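Notes for anybody pricing up a small robot arm for the workshop. Written in one go before the kettle boils, so excuse the state of it. Prices are what we paid or were quoted, yours will differ.

## Before you ring anyone

- Write down the job. One job. "Pick part out of jig A, put in jig B" is a job. "Help with assembly" isn't and the salesman will sell you the big one.
- Weigh the heaviest part. Then weigh the gripper you fancy. Both come off the payload.
- Measure reach from where the arm will be bolted, to the furthest place it has to get to. With a tape. Not from the brochure drawing.
- Check the bench. Ours flexed when you leant on it, so that was a new bench before we'd bought a thing.
- Sockets. Count them, then look at what else is on that ring.

## The money

Our first budget had one line on it: arm. Ngozi Afolabi (does our books, and has more sense than me) made me do it again with a line for every single thing that touches the arm. Took an evening. Should of done it first.

The bits I'd left off:

- gripper, and the flange to fit it
- spare fingers
- camera mount
- fixtures
- printed markers, so the camera knows where things are
- cable, cable ties, clips, more cable
- somebody's time. Always the biggest and always left off

Everything that wasn't the arm came to 2,927 pounds on the second go. I'd put nought.

Kohlhase quoted for the arm and the gripper together, Litonari for the arm alone. Litonari looked cheaper for a whole fortnight until we priced the adaptor, the bolts and the bracket. Compare them with the gripper ON, ready to go, or you're comparing nothing.

## Fixtures: print them, don't buy them

Bought-in fixturing is lovely and you will want to change it by teatime. Print in plastic till the layout settles, then get the good ones made in metal if they still need it. Ours mostly don't.

Allow 15 pounds of filament per fixture if you're bad at it like me, that covers the first two going in the bin. Put a brace across anything with prongs on. Open in the middle if the fingers have to get in there. Leave a flat for the marker tag at the design stage, sticking one on a curve afterwards is hopeless.

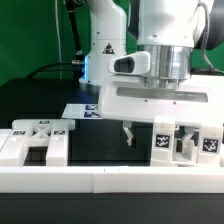

Make two of each while the printer's warm. Same with fingers. Fingers are the bit that hits things, and a spare in the drawer saves you a day stood about waiting. Write the version on the back in pen, v3 and v4 look identical at seven in the morning.

Markers on paper are fine to start with. Tape all four edges down flat. Matt paper, glossy catches the light and the camera sulks.

## One arm or two

Birgit Brinkmann at Elton talked us out of buying the pair in one go and I'm glad. Buy one, run it till you're bored, then decide. But PLAN for two:

- bench long enough from day one
- mounting holes drilled for both
- both reaches drawn on the bench in chalk, so you can see where they overlap
- cable runs wide enough for double

Drilling a bench with an arm already bolted to it is a rotten afternoon.

## Cables

Leave slack at the wrist. Turn the arm slowly through its full travel by hand or at crawl speed, see where it pulls, then clip it. Clips at the back of the bench, loop at the arm. The Zondard ones at 20 pence are as good as any, we got through 146 of them which says more about my routing than there clips.

## Second-hand

Worth a look. Ask for:

- hours run
- who last serviced it
- the controller AND the pendant, in the same box, with the leads
- software licence, and whether it moves to a new owner
- a video of every joint going end to end

No licence transfer, walk away. Cheap arm you can't switch on.

## Odds and ends

Get delivery to the door in writing, kerbside means kerbside. Keep the crate. Order in April if you can, our quotes were only held 30 days and the summer ones came back dearer. Read the risk assessment paperwork before paying the deposit, guarding can cost more than you'd think.

Will add the maintenance costs when we've had a full year of them.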